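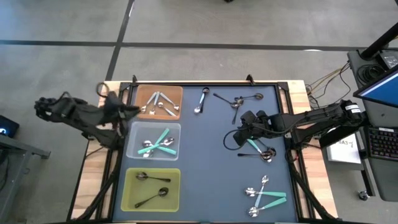

Cutlery practice on the wooden table: three trays, two arms and plenty of spoons still to be put away.

The shared workshop in Sornard has produced some fine things over the years, among them a canoe and a very heavy bench. Its present obsession is a pair of robot arms that sort spoons.

The project is called Ponder, after its habit of stopping over a teaspoon as though the teaspoon had said something hurtful. I joined in October, when it could move one piece of cutlery from the mat to a tray in 44 seconds. My mother could clear a Sunday lunch in that time, and dry up.

The rules are simple enough to shout across the room. Black handles go in one tray, teal in another, plain silver in the third. Ponder has firm views on the first two and is still making up its mind about silver, which shines back at it under the strip lights and confuses matters.

Most evenings go on grip. Squeeze too gently and the spoon slides out; squeeze too hard and it pings off towards Biltton. The current finger pads are version 20, cut from a rubber doormat, and they beat the expensive ones by a margin we prefer not to discuss in front of whoever ordered them.

Then there is the matter of two arms sharing one table. Our first attempt at good manners gave each arm its own half, and both promptly refused anything lying near the middle. Now they take turns — a bit stiffly, like neighbours at a narrow gate.

The last full run I sat through covered 131 picks. We stopped for chips after that. Next on the list is forks, and a fresh argument about where to keep the doormat.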